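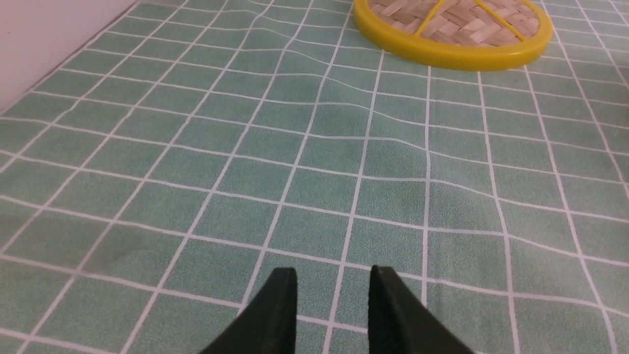
A green tablecloth with a grid of white lines.

Flekcombe theatre promises a bolder autumn, with fewer nights to see it

The Pomare Theatre in Flekcombe has announced what it calls its most ambitious autumn programme yet. Regular ticket buyers may want to read past the first paragraph of the announcement, where it becomes clear that the ambitious programme has two new plays in it.

Last autumn's had more. The theatre's statement does not mention last autumn.

The first of the new pieces is Prurna, a drama set in a fishing village during a long power cut. The second is a comedy, still without a title, which the theatre describes as "a playful look at belonging". No running time, cast or director has been given for either. Booking for both opens in July all the same, at full price.

Both productions come from Drallska, the touring company which became the Pomare's resident partner in the spring. The partnership was sold to audiences as a way of getting more new writing on to the main stage. So far it has produced a rehearsed reading, a change of logo on the front doors and a members' evening at which the bar shut early.

The theatre says the smaller programme is a matter of choice. "We would like to give each piece the space it deserves," the statement reads. "A shorter season allows us to go deeper with our audience and to build lasting conversations around the work."

It may do. It also allows the building to stay dark for most of October, and dark buildings are cheap to run. Asked whether money had played any part in the decision, the theatre sent back the same paragraph about lasting conversations. A second email, asking how many nights the main stage would be in use, had not been answered by the time of writing.

Members are likely to have questions of their own. The annual fee is staying where it is, although the discount it buys will now apply to a good deal less. The theatre points to "enhanced benefits", among them a newsletter and early access to booking. Early access was already a benefit. The newsletter used to be free to anyone who left an address at the box office.

There is some better news for local writers, at least on paper. The Pomare will again take unsolicited scripts, having stopped doing so when its literary office closed. The office is not reopening. Scripts will be read by Drallska, whose own plays fill the autumn, and the theatre has not said how the company will choose between its own work and other people's. Writers are asked to send full-length plays only, with no more than six actors – a limit that says more about the budget than anything else in the announcement.

None of this means the plays will be bad. Drallska's last visit to Flekcombe, a bare-stage ghost story, was well acted and properly frightening in its second half, and it sold out on word of mouth after a poor opening night. A company that can do that has earned a hearing. If Prurna is half as tense, the main stage will be a good place to spend an evening.

But a good evening is a different thing from a season, and the studio upstairs, which used to carry the riskier work, is not in the programme at all. The theatre says it is "under review". It was under review last year as well.

Tickets for Prurna go on sale from the box office and online in July. Details of the comedy, including its name, will follow.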